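Skenden Releases Mạch 3 Surface Library for Flooring and Paving Design

GRILAU, Jan 1, 2023 - Skenden, a developer of material data for building design software, has released Mạch 3, a library of digital surface finishes for architects, flooring contractors and paving suppliers. The release contains 522 finishes, of which 284 are new. The remainder carry over from the previous version with revised scale data.

Mạch 3 covers poured and troweled floors, exterior paving, stone, tile and plaster. Each finish is supplied as a set of color, roughness and height maps at a stated real-world scale. Files can be applied directly in Druvo, Skenden's layout and rendering program, or exported for use in other drawing software.

The main change in this version is the length of the repeat. Earlier finishes repeated at short intervals, and the pattern could be seen on large floors such as warehouses, parking decks and school corridors. Finishes in the new release use a longer base tile with three interchangeable edge sets. Druvo selects among the edge sets when a floor is laid out. The selection can be locked so that a drawing renders the same way each time it is opened.

Height data has also been separated from color data. Users can change the tint of a floor without altering its relief, or reduce the relief for a polished version of the same material. A wear control, available on poured floors only, adjusts gloss along a path drawn by the user.

"Most of the requests we received concerned gray floors," said Thắng Nghiêm, head of materials at Skenden. "Clients approve a floor from a rendering, and the rendering has to hold up at close range. We spent the larger part of November on grain size and tool marks alone." 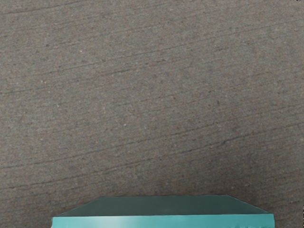

Poured and troweled floors form the largest group in the library. Grain, pitting and tool marks are stored on separate layers and can be switched off one at a time. With all layers active, a gray finish shows pale flecks and darker pits over a mottled base, and thin dark streaks run diagonally, most of them close to parallel. Streak direction is set by a single angle value, measured from the long side of the room.

Mạch 3 is available now as a download for licensed users of Druvo. A stand-alone license covers one office and costs $3,498. Holders of a current Mạch license receive the update at no charge. Files from the previous version will open without conversion, but keep their original repeat length until the finish is reapplied.

Media contact: Skenden Press Office, Grilau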